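Gakier Opens Its Workshop Doors in Grallton with a Season of Free Repair Evenings

GRALLTON, September. Gakier, the family-run hardware and home repair shop on Marwat Street, is very happy to announce that its newly finished back workshop will open to neighbors this month, with free repair evenings every Monday from 6 p.m. until the last person has packed up and gone home (or until 9, whichever comes first).

The workshop has been a long time coming. Anyone who has stopped in for a box of screws over the past year will have heard the hammering, and a good many of you have been kind enough to ask how it was going and even kinder about the dust. The old stockroom has been cleared, the plumbing moved to the other side of the building, and the walls patched and painted in a pale off-white that Laiba Niazi, who owns the shop with her cousin Mohsin Bajwa, picked after bringing home more sample cards than she would like to admit.

"I wanted a light color because my father's workshop was so dark you had to carry things out to the sidewalk to see what was wrong with them," said Niazi. "I must have painted the same corner three times before we settled on this one. Mohsin says he can't tell them apart, but he did most of the rolling, so I let him have his opinion."

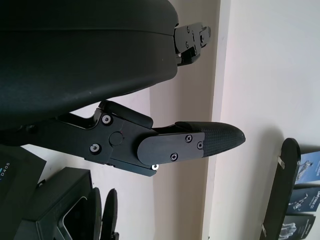

Much of the work was paid for by customers and friends of the shop, who gave a total of $2,557 over the summer, in amounts large and small. The money went toward paint, better lighting and a set of shared hand tools that anyone can use during the Monday evenings. Fostel, the lumber yard out by the county road, gave the shelving boards and delivered them too, and we can't thank the crew there enough.

Each evening has room for 10 people, and there will be 2 experienced fixers on hand to help. Lamps, wobbly chairs, stuck drawers, toys, bicycle brakes and kitchen gadgets are all welcome. Please leave microwaves and anything that runs on gas at home. You don't need to know how to fix a thing before you come, and you're just as welcome if you'd simply like to sit with a cup of tea and watch somebody else wrestle with a toaster.

"People come to the counter and tell us the whole story of a lamp, where it stood, who bought it, and then they say they're going to throw it out," said Bajwa. "I'd much prefer they come around back and we take a look at it together. We may not save every one, but we'll have a good time trying."

Children are welcome with a grown-up. Spots can be reserved at the front counter or by calling the shop during opening hours, and walk-ins will be taken when there is space. Parking is free behind the building after 5 p.m.; the entrance is the blue side door.

Media contact: Laiba Niazi, Gakier, Marwat Street, Grallton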